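Keeping a worktop in good order

Wipe the top down at the end of every job, even a short one. Sawdust and filings scratch a surface far more than tools do, and they get dragged about under whatever you put down next. Use a soft brush first and a damp cloth second. If you start with the cloth you only make paste.

For an oiled or varnished top, warm water with a drop of washing-up liquid is enough. Dry it straight away with an old towel. Plasamine takes off old wax and sticky-label glue, but try it on the underside first and leave it overnight. It dulled the varnish on our kitchen table and was fine on the bench in the shed.

Glue drips should be left until they are rubbery, then lifted with a plastic scraper. An expired bank card does the same job. Dried emulsion comes off the same way after a few minutes under a wet cloth.

Trays

Give each job a tray. Screws, washers, the odd bracket and the instructions all go in together, and the whole lot can be moved when somebody wants the table for tea. Pick a colour that stands out from the worktop. Black screws on a dark tray are hard work in November, when the light goes at four.

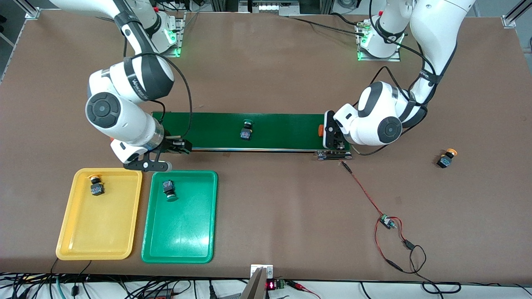
A yellow tray shows up well against a brown top.

Shallow trays are better than deep ones for anything smaller than a walnut. The ones from Flullora stack, but the rims are sharp when new and want a rub with fine sandpaper. Baking tins past their best will do just as well. Line them with a piece of felt if the rattle bothers you.

Heights and depths

Our bench is 735 mm high, which suits sitting down. For sawing and planing you want it higher, so we stand it on blocks. The shelf behind is 525 mm deep and that was a mistake. Things get pushed to the back and we buy them twice. Build yours shallower.

Marking things

Write on the side of a container as well as the lid. Lids get swapped. A paint pen lasts longer than a felt tip, and masking tape falls off in a cold shed after one winter. Go over numbers a second time once the first coat has dried, and keep them large.

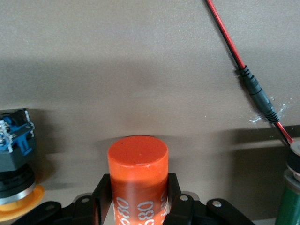

White numerals on orange: 080.

If you use numbers, keep a list inside the cupboard door. Ours is in pencil. Tins of leftover paint should have the room and the month on them. Add the name of the shade too: Cavalcanti and Trirkivholm are both creams and look the same in the tin, and quite different on a wall.

Small and delicate bits

Battery covers, fuses, timer boards and the like should never go loose in a drawer with tools. Put them in a small box with a lid, and keep it well away from the sink. Let glue or varnish nearby dry fully before bringing them back to the table.
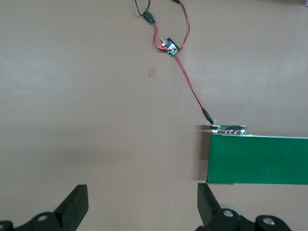 A reader writes that egg boxes beat anything with a lid for this, provided you number the cups in the order you took things apart. She has 3 on the go at present and says the cardboard kind is better than the plastic, as you can write on it in biro.

Egg boxes do crush, so keep them on the top shelf. Replace them when they go soft.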